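Asking for a reference: a short guide for people leaving hospitality jobs

Every autumn we get a run of questions about references, mostly from members who have finished a summer season and are applying for something steadier. The October drop-in at Warville was nearly all taken up with them. This item puts the answers in one place. It covers who to ask, what to send them, what an employer is likely to say, and what to do if the old workplace has closed or changed hands.

Who to ask

Most application forms want two referees, and one of them should be your current or most recent employer. If you worked in a large place, that does not have to be the general manager. A head waiter, shift supervisor or kitchen manager who saw you work is usually a better choice, provided the company allows them to give references. Some do not. In a chain, all requests may have to go through a central office, and your supervisor could get into trouble for writing one on headed paper. Ask first.

The second referee can be an earlier employer, a college tutor, or someone you have done unpaid work for. Family members are not accepted, and neither are friends unless the form asks for a character reference. If a form does ask for one, it will normally say how long the person must have known you. Read that line before you put a name down.

People often ask whether they can leave out a job that ended badly. You can choose what goes on a CV, but some forms ask for a full work history with no gaps, and you sign at the bottom to say it is complete. If the job falls inside the period they ask for, put it in. A plain factual reference giving your dates and job title will do you less harm than a gap you have to explain in the interview.

When to ask

Ask before you leave, if you can. In a seasonal business the people who know your work may be gone a fortnight after you are, and the personal email address you have for the supervisor is worth more than the office number. Get it on your last shift, and say what you want it for.

If you have already left, write to them before you start applying, not after you have been offered an interview. Employers at the moment are chasing references quickly, and one of our members at Bandara had a request go out at 4 in the afternoon on the same day as her interview. Her referee had been warned and replied that evening. Another member, who had not warned his, waited three weeks and the job went to someone else.

What to send

A short message is enough. Say who you are, when you worked there and in what role, what job you are applying for, and ask whether they would be willing to act as a referee. Attach your up-to-date CV and the job advert, or paste the main duties into the message. Managers in busy places have dozens of people through every year and will not always remember which of them did the stock ordering or trained the new starters. You are allowed to remind them.

Something along these lines works well:

"I worked as a server in the main restaurant from April to September and reported to you for most of that time. I am applying for a reception post at a dental practice, and they have asked for a reference from my last employer. Would you be willing to provide one? The job involves taking bookings, handling payments and dealing with the public, and I have attached the advert and my CV. If you would prefer the request to go through the office, please let me know who I should name on the form."

Change the details to suit. Keep it under 200 words, as people read these on their phones. Do not write the reference yourself and ask them to sign it unless they suggest it. A few do, and if so, stick to things they could confirm if somebody rang them up.

Putting service work into other words

A good reference for an office or shop job depends partly on the referee knowing what to stress. The same goes for your CV and covering letter, so it is worth getting the wording right once and using it in all of them.

Setting up a dining room before service is preparation to a standard and a deadline. Running a section means managing several customers' needs at once and deciding what comes first. Cashing up is handling money and keeping accurate records. Dealing with a complaint at the table is dealing with a complaint, and most offices would be glad of somebody who has done it face to face. If you trained new staff, say how many and in what. If you held keys or opened up on your own, say that too – it shows you were trusted.

Avoid "duties included" followed by a long list. Pick three or four things that match the advert and give a line to each.

What an employer can say

In most cases an employer does not have to give you a reference at all. If they do give one, it has to be fair and accurate. It can be very short, and many now are: job title, start date, end date and nothing else. New employers are used to this and will not read anything into it.

A reference can mention poor attendance or a disciplinary matter if it is true and put fairly. If you think something untrue has been written about you, ask the new employer for a copy. They may not have to hand it over, as references given in confidence can be exempt, but plenty will show you if you ask politely. If you do see one and it is wrong, write to the person who gave it, say exactly which part is wrong and include any proof you have, such as payslips or rotas. Keep a copy of your letter. Come and see us before you send it if you are not sure how to put it.

Job offers are often made "subject to satisfactory references". Do not hand in your notice at your present job until the references have come back and you have been told in writing that the offer is confirmed. We say this at every session and every year somebody is caught out.

If the business has closed

Several members worked at the Zurnlow site before it shut and have had trouble finding anyone to confirm their dates. There are a few things to try. The first is the parent company, if there was one, as payroll records are normally kept for some years. The second is a former manager, wherever they now work. They can give a reference in their own name, so long as they make clear the business is no longer trading and say what their position was. Failing both, payslips, a P45 or a P60 will show you were employed there, and your tax record will show the employer's name and the tax years.

Tell the new employer early on. A line on the form saying "business closed, payslips available" saves them a wasted letter and saves you the wait.

Where a business has been sold and kept going under another name, the new owner may have taken on the staff records. Put both names on your CV, with the current one first and the old one in brackets, so that whoever checks can match them up.

Agency work

If you were placed by an agency, the agency is usually the employer for reference purposes, even if you spent the whole season in one dining room. Give the agency as the official referee and ask somebody at the venue if they would act as the second. On the CV, list the agency once with the venues beneath it. Six separate entries of a few weeks each look like six jobs you did not stay in.

Keeping a record

Keep one sheet, on paper or on your phone, with every employer's full name and address, your dates, your job title, your supervisor's name and how to reach them. Add to it each time you leave a job. Filling in forms goes a great deal faster with this in front of you, and your dates will be the same on every application. Mismatched dates are the commonest reason for a check being held up. Employers' forms tend to ask for month and year, so that is all you need to note down.

Sessions and leaflets

The Tositach office has a new batch of the reference and covering letter leaflet, which includes the sample message given in this item and two others, one for school leavers and one for people coming back to work after a long break. Ask for leaflet 377 at the desk. We can post copies to members who cannot get in.

Drop-in sessions carry on at Warville and Bandara at the usual times. No appointment is needed, but there are only 6 places at a time in the Bandara room, so you may have to wait. Bring your CV if you have one, on paper or on a memory stick, and the advert for any job you are going for. If you have been sent a form to fill in, bring a spare copy – we would sooner make the mistakes on that one.

Interview practice starts again once the reference sessions quieten down. Put your name on the list at either venue if you would like a place, and say whether mornings or evenings suit you better.
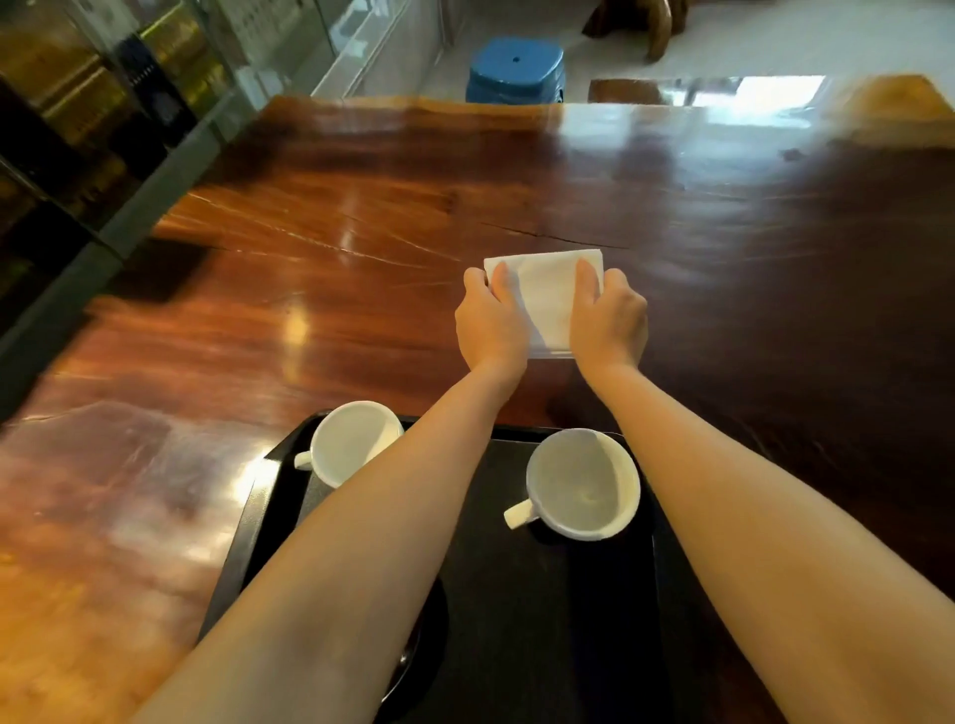
Pressing a folded white paper napkin flat on the table.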